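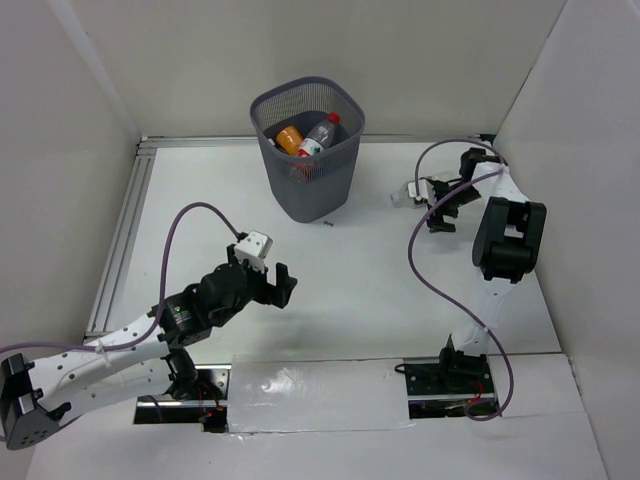
Grey bin on the white top, with the red-capped bottle and the orange one inside it.

**Ticket 323: bottles keep getting missed in the recycling count**
Opened by Shu-fen Ho, Oststead site, September

Hi all, me again! The bottle totals on the Plumine sheet don't match what we're sending out, and it's been bugging me for weeks. The sheet said 300 for the last load and Omier's slip said 323. I know that's small beer next to the 1,000 we got wrong in spring, but I'd love to get it sorted before the next pick-up.

What I've tried so far:

1. Retyped the formula on the Plumine sheet (no change, same gap).
2. Asked Tsai to go through the slips with me over a cuppa. The slips add up fine, so it's our end.
3. Looked at how the bottles sit once they're in the bin. They lean all over the place, and with the mesh only round the upper part you can't tell much from the side. I think we've been counting from the side!
4. Got bottles lying flat on the white top next to the bin, so the labels can be read. The Nongfu Spring one is dead easy with that red and white label, but the clear one beside it with the white cap is the sort I'd skip over if I was in a hurry.
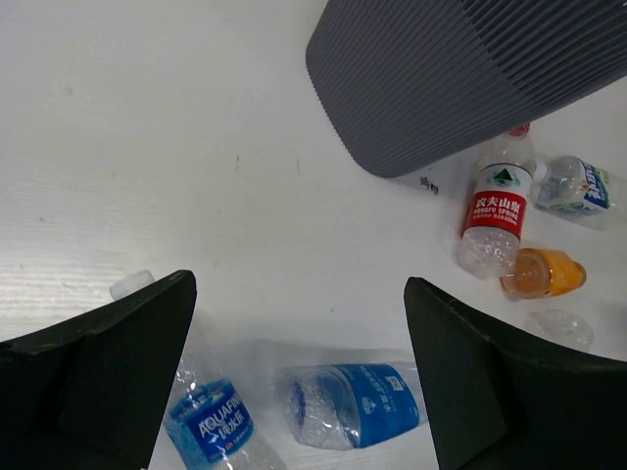
### Where I've got to

Counting flat on the surface first, then into the bin, seems the way to go. I've done 3 goes like that and the sheet matched every time (hooray). Please leave this open till Omier's next slip comes back, and could someone add a column for cap colour? Ta, Shu-fen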